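Okay, wallpaper people, I need to talk about my May project, and it's going to take me a few posts because I have never been short about anything in my life.

The back room has been plain white since we moved in, and every winter I say I'm going to do something about it. This year I finally set aside $447 for paper, paste and a decent brush, and told enough friends that I couldn't back out!

I started with samples from Skerken, nine of them, all taped up over the radiator. My friend Danai Kourkoulas came by for coffee and took down six before she'd even sat down. She was right about five. I still miss the one with the pears.

What I wanted was leaves. Big ones, the kind you can see from the hallway, but in a quiet color so the room wouldn't feel like a greenhouse. You would not believe how many leaf papers are dark green on darker green. I scrolled through 161 of them one evening and went to bed seeing ferns.

Then there's the tabletop question. I have my heart set on something reddish with veins in it, like my grandmother's sideboard, and everyone keeps telling me a busy top and a busy wall will fight each other. İlker Saraç at Dament (lovely shop, terrible parking) said the trick is to let one of them be loud in color and the other one loud in shape. I wrote that on the back of the receipt.

Practical bit for anyone about to start: buy one more roll than the calculator says. Big stems have a long repeat and you lose a surprising amount at the top of every drop just getting the leaves to meet. I found this out at nine at night with half a wall to go – the last roll had to come from Cindasow, and I checked the batch number three times before I opened it.
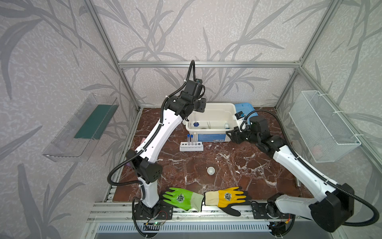
Leaves and marble together, then, for everyone who said it couldn't be done. I keep coming back to that pale pinkish beige, because it picks up the warmth of the reddish-brown tabletop, and the gray stems go so nicely with the paler veins. Look at the right-hand wall too, how it comes out a bit greener and grayer than the back one. Pale papers do that to you, so please tape your sample up on more than one wall before you order!

Next up is the baseboard, which I'm painting either a warm gray or the same beige again, depending on which tester pot I can still get the lid off. Votes welcome, and yes, Danai, you only get one.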